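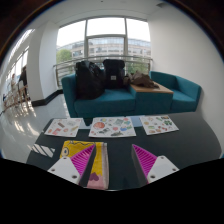
Suche Suchbegriff eingeben Los

Zwischenbericht Pumora, Stand 28. Oktober 2023

Im Berichtszeitraum wurden 2.313 Demonstrationen mit dem Handgreifer aufgezeichnet, davon 164 nach Prüfung verworfen. Erfasst sind 18 Aufgaben an 3 Standorten. Bei den Textilaufgaben (gefaltete, bedruckte Tücher auf dunklem Tisch) ist der Ausschuss am höchsten; Hauptursache ist Trackingverlust bei starkem Gegenlicht. Die Kalibrierung wird nun vor jeder Sitzung wiederholt. Das Training bei Nilum beginnt im November. Mittelabruf unverändert.

Dayana Palomino, Projektleitung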